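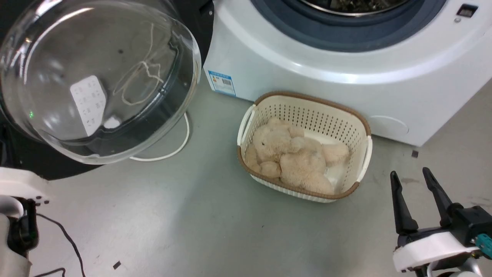

Celina Makowska has washed more teddy bears than she can remember, and she talks about them the way some people talk about dogs they have owned. I had come to ask her about laundry in general, which she has been doing for other people for 26 years if you add up the hotel, the nursing home and her own small shop, but within a minute of my sitting down she was telling me about a bear with one ear.

"He belonged to a gentleman of eighty, and he came in a pillowcase, tied at the top, because the man was embarrassed to be seen carrying him," she said. "I told him, sir, you should see who comes in here. We have a lawyer who brings a rabbit!"

Her shop is called Flerkent, a name she took over from the previous owner along with the lease, and she has never found out what it means. The front is a counter and two chairs. The back, where she does the soft toys and the baby things, is a plain room with a pale floor and a big enough table for four people to eat lunch at, though usually it is only her and her nephew, Jarosław Kurek, who does the deliveries and also, she told me with some pride, the sewing.

She keeps the toys away from everything else. They arrive in shopping bags, in backpacks, and once in a violin case, and the first thing she does is move them into a plastic basket with plenty of holes in the sides. She is very firm on the subject of baskets. A wicker one looks lovely in a bathroom, she says, but it snags plush, and a solid tub holds the damp.

"You want the air to get in from every side. And handles at both ends, please, because I am not young, and a wet bear is heavy. You would be surprised how heavy. A big one drinks up water like a sponge, and then you have to lift him out like a baby, with a hand under the bottom. If you pull him out by the arm, well, then Jarosław has work."

I asked her what people most often get wrong, and she poured us both more tea before answering, so I knew it would take a while.

The first thing, she said, is that they don't look the toy over. She goes along every seam with her thumb, and she squeezes the belly and the paws to feel for anything hard. A music box has to come out. So does a battery pack. Beads and pellets can sometimes go through the machine if the bag that holds them is sound, but if she has any doubt she washes the toy by hand in the sink, with a cloth and a little soap, only the surface. Loose eyes get a stitch before they go anywhere near water. "An eye in the filter is a terrible thing to find," she said. "It looks at you."

Then there is the matter of the bag. She puts nearly every stuffed animal into a mesh wash bag or, for the big ones, an old pillowcase tied shut with a cord. It keeps the fur from rubbing on the drum, and if a seam does go, the stuffing stays where it is. She throws in a couple of towels to keep the load balanced, light ones with light toys, and she runs it cool and gentle with a slow spin. When I wanted to know how slow, she said 800 and no more, and that she didn't care what it said on the box.

"People think a slow spin means the bear will never dry. He will dry! He will take two days, maybe three. What is your hurry? You tell the child he is on vacation."

She uses less detergent than I would have guessed, a spoonful of the liquid kind, and no softener at all. Softener coats the fur, in her opinion, and after a few washes it lies flat and feels greasy. What makes a bear fluffy is brushing him while he is still a bit damp and then again when he is dry, with a soft brush meant for babies or for cats. She showed me hers, a little thing with a chewed handle that she would not explain.

We got onto washing machines after that, and here she became quite passionate. She likes a front loader, because there is no post in the middle for a toy to wrap itself around, but she says a front loader needs looking after and hardly anybody gives it that. The rubber ring around the door is where the trouble lives. She wipes hers every evening, pulling the fold open with her fingers and going all the way around with a dry cloth, down at the bottom especially, where the lint and the coins and the hairpins collect. Afterward she leaves the door standing wide open until morning.

"My first boss, Mr. Kalinowski, Ryszard, he would close them all at night because it looked tidy," she said. "And every morning the place smelled like a pond. I was nineteen, so I didn't say anything for a year. Then I started opening them again after he went home."

She also cleans the filter behind the small cover low on the front, once a month, with a towel spread on the floor and a shallow dish ready for the water. She looks into the drum before every single load, too, a habit she picked up after washing a customer's gray sock in with a white christening dress. The dress came out all right in the end, though she rinsed it four times and didn't sleep.

The busiest stretch of the year is November, when grandparents get toys down from the attic to have them ready for the holidays. Last year she and Jarosław cleaned 136 of them in that one month, and she remembers it as a month of bears on every surface. They dry on wire racks near the window, turned morning and evening, and never on a radiator. She doesn't hang them by the ears either, though she admits her own mother did, and that her own bear had very long ears for a bear as a result.

Jarosław came in at this point with a roll of beige thread and was made to sit down. He is a quiet man, and I got the feeling he has heard most of the stories. I asked him how he chooses a thread for an old toy, when the fur has faded and nothing matches. He said he looks under the arm, where the light hasn't reached, and then at the top of the head, where it has, and picks something between the two. "The stitches sink into the fur anyway," he said. "It's the nose where you have to be careful. If you change the nose, it's a different bear, and the child will know."

Celina nodded at this for some time.

She does turn some away. Anything stuffed with straw or sawdust goes to a woman she trusts across town, Felicja Zieliński, who restores old toys and takes her time about it. Anything with a wool felt face she would rather clean with a damp cloth and leave at that. And once in a while a parent asks her to get a blanket or a rabbit really white again, like new, and she asks them whether they have talked it over with the owner.

"There was a little girl who cried because he didn't smell of himself anymore. She was right, he smelled of my soap. So now I tell the parents, let them sleep with him one night before you ask if they're pleased."

I had a last question about cost, but a customer had come in at the front, a man with a paper bag held against his chest, and she was already on her feet and wiping her hands. Through the doorway I could hear her asking him what the name was. He gave his own, and she said no, no, the elephant's.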